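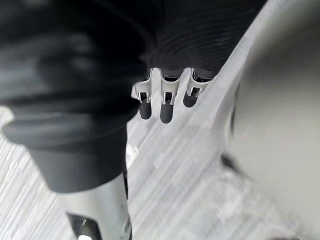
Castaline has published new rules for floor noise in its rental building at Trenlow, to take effect in January. The rules cover footfall, furniture movement and anything fixed to a shared wall. They replace a single clause in the old lease that asked tenants to keep noise "reasonable" and gave no method for measuring it.

Under the new text, a complaint leads to a sound reading in the apartment below, taken at night with the windows closed. A reading above 40 decibels on two separate visits will be logged as a breach. Tenants then have 32 days to add a rug, an underlay or felt pads under furniture legs. 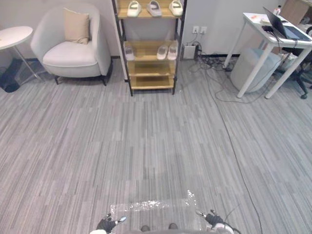 ## Carpet stays in upper units

Existing carpet may not be removed above the ground floor without written consent. Heledd Griffiths, who drafted the rules, said hard flooring without an underlay had been the source of most repeat complaints.

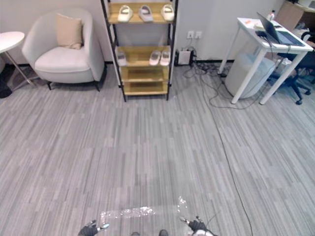

Consent will be given only where the replacement floor comes with a lab report on impact sound. Reports issued for a bare slab will not be accepted, as the building has timber joists. Castaline will keep a list of approved underlays at the Nicholas Street office.

Wall-mounted shelves and racks need rubber washers at each fixing point. Freestanding units are exempt. Appeals go to Berwyn Lloyd at Clusteno, the managing agent, who must reply within eight working days.
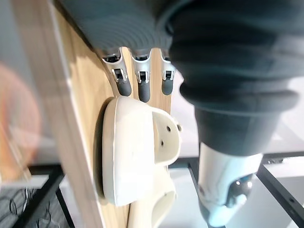 *A robot hand against a light wooden board.*

The full text is available from the Trenlow front desk. Leases signed before January will move to the new rules at renewal.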